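Kincaid bench notebook – July, entry started 4:40 pm

Arm stopped again on the bottle task. Protective stop, no contact that I could find. That makes three since lunch, all with the plate and ketchup bottle setup, none with the bowls.

Cletus Whitlock says it's the cable. His theory is that the loop pulls tight when the wrist turns past a certain point, the joint torque reads high and the controller calls it a collision. Could be. He said the same in the spring about the Ilton cell and that was a bad connector. I'd like to see the torque trace before anyone starts re-taping cables.

Vendor note from Parnia says the fault code means "external force" and to raise the limit. I am not raising the limit. If the arm is wrong about being hit, I want to know why before I make it harder for it to notice when it really is.

The log claims 3,000 cycles without a stop before this week. I don't believe that number. The counter reads 1,482 on the controller page, and I can't find anybody who reset it. Orkemham copied the 3,000 into their report anyway. Ginette Kowalchuk is asking them where it came from.

Tried:
– speed down to 50 percent, still stopped
– payload setting checked against the sheet, matches
– reboot, no change (did not expect any)

Not tried: same move with the gripper cable unplugged and tied back. Also not tried: same wrist angle with nothing to pick up. Cletus wants to skip that one. I don't.

Until we have a trace, no unattended runs, and keep hands off the table while the arm is enabled. A stop that fires for no reason may also fail to fire.
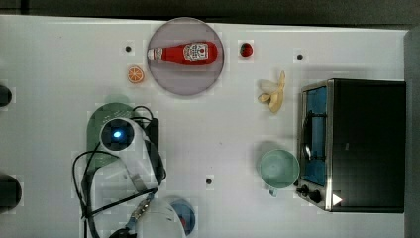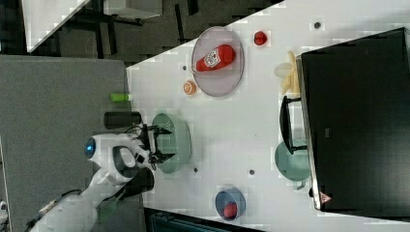

Bottle on the plate, both views. Cable loops show best in the first.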